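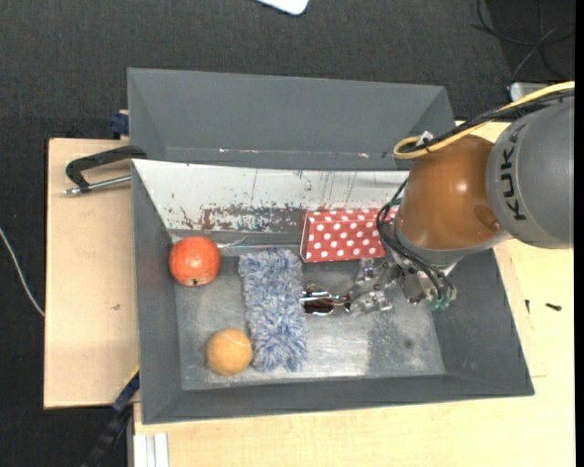

第3期

混装周转箱的内装物管理

斜壁敞口箱在混装存放时,物件之间的相互影响主要取决于表面性质和刚度。灰色箱内同时放有一个橙红色的圆形果实、一个黄橙色的球、一件蓝白相间的绒毛掸子、一个红底白圆点的盒子和一副太阳镜,五件物品的形状与受力特性差别较大。

一、圆形物。果实与球均无稳定支承面,箱体倾斜时首先移动。两者宜靠壁放置,中间用软质隔件分开。果实表皮光滑,受压后易留痕,不得置于硬质盒角下方。果实属易腐物,登记时单列,不与日用品合并计数。

二、绒毛类。掸子的纤维向四周伸出,实际占位大于手柄与芯部的尺寸,量取时以纤维自然展开后的外缘为准。长向放置可兼作隔断,但纤维容易夹带碎屑,入箱前应先抖净。

三、盒类。盒子可斜靠箱壁,也可平放。斜靠时底边应落实,避免搬运途中滑倒压住邻件。盒面有重复图案的,标签贴在窄侧面,便于辨认。

四、眼镜。镜片与细金属框为本类混装中最易损的部分。无镜盒时镜片朝上,周围留出空隙,最后放入、最先取出。

五、箱底残留。果实旁边有一小片皱缩的半透明塑料,紧挨箱底后缘。此类碎片不计入内装物,清点前应先拣出,以免垫在物件下面影响平稳,或粘附于绒毛表面。

Vostomlow 库房自去年10月起按上述分类登记,截至本期共录入物品3,065件,其中日用品1,899件。Rikthorpe 库房沿用旧表,尚有大约2,000条记录未补填表面性质一栏,补填时请使用 Ulunik 编码,旧码保留在备注内,不要覆盖。

箱体斜壁使上口大于底面,核算容量一律取底面尺寸。按上口计算的旧数据本期起停用。

2024年4月22日

近期条目
周转箱底面尺寸的量取方法
软质隔件的厚度与裁切
Ulunik 编码对照表(修订)
易腐物单列登记说明

Zakharchenko 仓储通讯编辑组 版权所有 | 联系我们 | 返回顶部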